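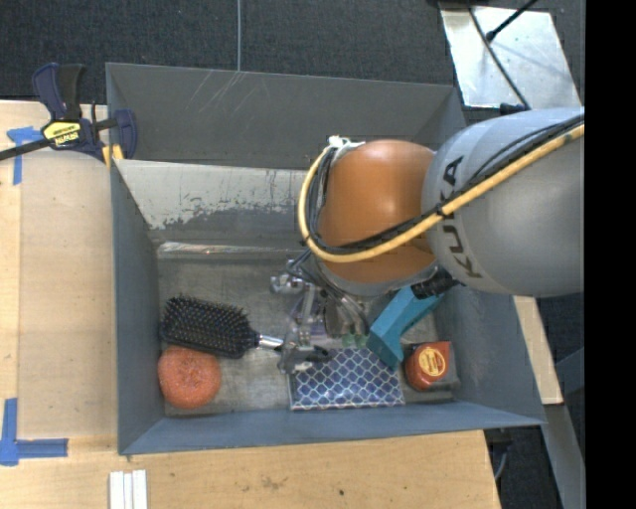

Accueil Projets Promotions Contact

Tout au fond du bac : rapport de projet, deuxième semestre

Blair Buchanan, binôme avec Subbarao Suvarna
Rendu le 24 mars 2024

Bon, je commence par le bac, parce que c'est lui qui nous a donné l'idée du sujet. Un gros bac en métal gris, ouvert, avec de hauts bords, le fond tout éraflé et la peinture partie par endroits (sur la pente du fond, ça fait une limite complètement déchiquetée entre le beige et le gris foncé, j'adore). On y verse des petits articles en vrac, et ensuite il faut les retrouver. Notre question tenait en une ligne : qu'est-ce qui rend un objet facile ou pénible à repérer et à attraper quand il traîne au fond d'un bac pareil ?

Au départ on voulait comparer plusieurs contenants. Subbarao avait même dessiné un bac pliable, le Trurnent, dont il était très fier ! On a laissé tomber en février, faute de temps, et on s'est concentrés sur le contenu. Je le regrette un peu, mais le sujet était déjà bien assez gros.

Les articles

L'entrepôt Nekberg nous a laissé un lot de 573 petits articles dépareillés, des retours et des fins de série, le tout dans des cartons Madigan à moitié écrasés. On a passé la première journée à étaler, trier, remettre dans les cartons, ressortir parce qu'on avait oublié de noter les emballages... Au final, 186 articles avaient un emballage transparent ou translucide. Je ne m'attendais pas à autant.

Pour les essais, on en versait 12 à la fois dans un bac métallique, sans les arranger, puis l'un de nous annonçait un article et l'autre devait le sortir. Chronomètre sur la table, cahier à côté. On changeait de rôle à chaque tour, sinon celui qui cherche finit par connaître le lot par cœur.

Ce qu'on a remarqué

Le translucide, quelle plaie ! Sur un métal terne et rayé, un sachet vert pâle ou violet prend la couleur de ce qu'il y a dessous, et on passe dessus trois fois sans le voir. Les emballages à motifs, au contraire, on les trouve tout de suite, même à moitié recouverts. Le souci, c'est qu'ils attirent l'œil quand on cherche autre chose : j'ai sorti je ne sais combien de fois le même paquet imprimé avant de tomber sur le bon.

Ensuite il y a les reflets. La lumière accroche le métal au pied de la paroi et ça fait une bande brillante qui gêne vraiment. On a déplacé la lampe, c'était mieux d'un côté et pire de l'autre. Subbarao a essayé de tapisser le fond avec une feuille mate Merkberg : les sachets se voyaient mieux, mais la feuille se plissait et les articles plats se glissaient dessous. On a fini par la scotcher aux quatre coins, avec un résultat moyen.

Enfin les coins. Un article plat collé contre une paroi, il faut le faire basculer avec l'ongle ou le pousser vers le milieu. On a perdu plus de temps là-dessus que sur tout le reste, et ça, on ne l'avait pas du tout prévu dans le protocole.

Ce qu'on referait autrement

On noterait la position de l'article avant de le sortir (on ne l'a fait que pour les 2 dernières séries, donc impossible d'en tirer un tableau propre). On prendrait aussi quelqu'un d'extérieur pour chercher. Subbarao voudrait tester un fond clair et uni, peint directement, moi je préférerais commencer par arrondir les angles. Les cahiers d'essais sont en annexe, avec mes ratures, désolée pour la page 4.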